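Last changed 19 October 2023

# Tips for recording tidy-up examples in the simulated house

These are my notes for everybody who records demonstrations for the Kekness tidying model. Bartosz Walczak asked me to put them on one page so that he does not have to repeat them to each new person.

**Before you start**

- Load the room fresh. Do not continue from a room where somebody already opened a drawer.
- Set the controller to the slow speed. The fast one is good for walking through the house, but it gives jumpy paths near furniture.
- Write the task sentence first, in everyday words. "Put the ball in the top drawer" is good. "Manipulate sphere" is not, and I had to rewrite 8 of those in June.

**Working near the furniture**

Small rooms are harder than the kitchen. A chest of drawers often stands close to a door, and the robot needs more space to turn than you would think. Stop a little before the chest, turn, and only then go forward. If you touch the wall or the door post, finish the episode anyway and mark it as "contact". Lech Rutkowska wants to keep them in a separate folder.

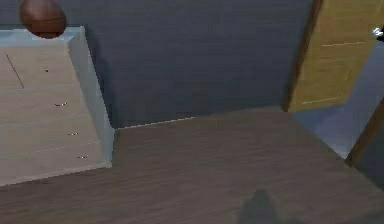

Look down at the floor before each turn. With the steep camera it is easy to lose the feeling of how far away the drawers are, and the shadow on the floor can help you more than the side view. On a dark floor you may have to raise the screen brightness for this.

For drawers, pull straight and let go before you move back. A ball is a different matter: come from above, close slowly, wait one second, lift. If it rolls away, you may try again two times in the same episode. After that, throw the episode out.

**Saving**

1. Press save only when the arm is at rest.
2. Play the episode back once at double speed.
3. Give it a mark: good, contact or failed.

We have 1000 good episodes and need 3000 for the first training, but please do not hurry. The set we made with the old Sirnau controller had many half-finished grasps, and Lech spent 2 weeks cleaning it.

Still open: the drawer handles in the bedroom rooms are very thin and the gripper sometimes slips through them. Until this is repaired, record bedroom tasks with open drawers only.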